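3.2 Starting state of the garment

The folding trials described in Section 3.1 all begin from a garment that has been dropped, not placed. Earlier work on household laundry has generally started from a shirt laid flat with the sleeves extended, a condition that seldom occurs when clothing is taken from a dryer or a line. We therefore treated the first spreading of the cloth as part of the task and recorded it separately from the folds that follow. The work surface was a plain white table, and the garment was a solid orange item with no pattern to guide the alignment of edges.

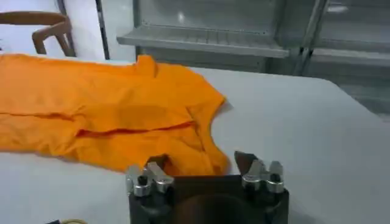
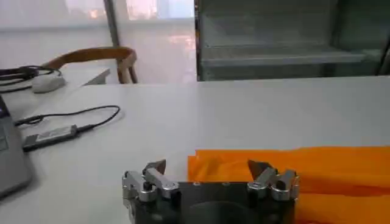

Figure 3. Orange cloth on the white work table, creased and not yet flat in either view.

Benoît Millet objected, on reading a draft of this section, that a dropped garment is not one starting state but a great many, and that pooling them hides the only variable a person folding laundry would care about, namely whether the collar can be found at once. We accept the objection in part. A shirt whose collar is exposed can be spread by pulling from the shoulders. A shirt whose collar is buried must first be turned or shaken out, and the two procedures have little in common beyond their result.

For this reason the trials were divided after the fact into 3 classes. Class A contains garments with the collar exposed and no more than one layer of overlap across the body. Class B contains garments with the collar exposed and the body folded over itself more than once. Class C contains all garments with the collar hidden. Labels were assigned by Lucienne Lefèvre and Custódio Vieira, working separately, and cases of disagreement were passed to Zoia Didenko. The full set comprises 2,809 labeled starting states. Of these, 11 were discarded because the garment had slid partly off the table before spreading began.

The boundary between Classes A and B proved the least stable. A long crease across the body may be a true overlap of two layers or a ridge in a single layer, and the two are hard to separate by eye when the fabric is of one color. Shadow is of some help, as an overlap tends to produce a darker and more continuous line than a ridge. Where the labelers remained in doubt, the garment was assigned to Class B.

Spreading was considered complete when the hem lay in a single line and both sleeves were clear of the body. Small wrinkles were ignored. The Kilham protocol requires wrinkles to be smoothed by hand before the first fold, but we found this step difficult to apply consistently to knitted cotton and omitted it. The effect of the omission on the finished stack is taken up in Section 5.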